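**Zeitungspapier** ist ein leichtes, holzhaltiges Papier, das vor allem für den Druck von Tageszeitungen, Anzeigenblättern und Beilagen verwendet wird. Es besteht überwiegend aus Altpapier- oder Holzstoff, ist meist ungestrichen und wird in Rollen an die Druckereien geliefert. Nach dem Lesen dient es in vielen Haushalten als Unterlage, Pack- oder Füllmaterial.

## Eigenschaften

Zeitungspapier hat eine geringe flächenbezogene Masse, eine raue Oberfläche und eine graue bis gelbliche Färbung. Die offene Faserstruktur nimmt Druckfarbe schnell auf, sodass im Kaltsatzverfahren auf eine eigene Trocknung verzichtet werden kann. Die Farbe schlägt dabei in das Papier weg, bindet aber nur unvollständig ab und kann bei Berührung abfärben.

Wegen des hohen Anteils an Lignin vergilbt das Papier unter Lichteinwirkung rasch und wird mit der Zeit brüchig. Für die dauerhafte Aufbewahrung ist es deshalb wenig geeignet. Archive lagern Zeitungsbestände dunkel und kühl oder sichern sie durch Mikroverfilmung und Digitalisierung.

## Herstellung

Ausgangsstoffe sind Holzschliff, thermomechanischer Holzstoff und aufbereitetes Altpapier. In Mitteleuropa wird ein großer Teil der Sorten aus 100 Prozent Altpapier gefertigt. Die gesammelte Ware wird in Wasser aufgelöst, von Fremdstoffen wie Heftklammern und Folienresten befreit und anschließend durch Flotation entfärbt. Beim sogenannten Deinking lagern sich die Farbpartikel an Luftblasen an und werden mit dem Schaum abgezogen.

Der Faserbrei gelangt stark verdünnt auf die Siebpartie der Papiermaschine, wird entwässert, gepresst und über beheizte Zylinder getrocknet. Zum Schluss wird die Bahn geglättet, aufgerollt und auf die vom Kunden gewünschte Breite geschnitten.

### Handelssorten

Die Papierfabrik Wunier führt unter dem Namen *Vistia* eine Standardsorte mit einem Altpapieranteil von 71 Prozent. Die aufgebesserte Sorte *Imadetti* ist heller und wird vorwiegend für Beilagen eingesetzt. Der Händler Katsaros liefert Restrollen und unbedruckte Bogen als Packpapier, darunter Gebinde zu 29 Kilogramm.

## Zweitnutzung

Die Verwendung gelesener Zeitungen im Haushalt ist weit verbreitet. Beim Streichen und Basteln schützt ausgebreitetes Papier Möbel und Böden, beim Umzug werden Geschirr und Gläser darin eingewickelt. Zerknüllt stopft man es in nasse Schuhe, wo es einen Teil der Feuchtigkeit aufnimmt. Auch zum Fensterputzen, als Anzündhilfe und zum Auslegen von Tierkäfigen wird es genutzt.

Als Auflage für Kleinteile hat Zeitungspapier den Vorteil, dass sich die Bogen überlappend auslegen und nach Gebrauch samt Schmutz zusammenfalten lassen. Auf hellen Textilien ist wegen des möglichen Abfärbens Vorsicht geboten. Als Verpackung für unverpackte Lebensmittel ist bedrucktes Zeitungspapier ungeeignet – aus der Druckfarbe können Mineralölbestandteile übergehen.
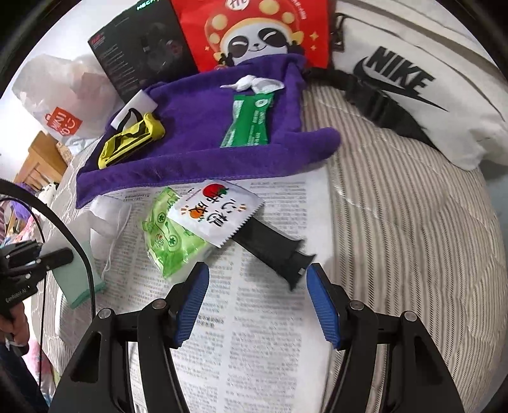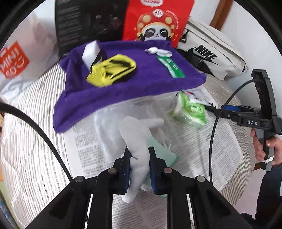 *Ausgebreitete Zeitungen als Unterlage für verschiedene Gegenstände*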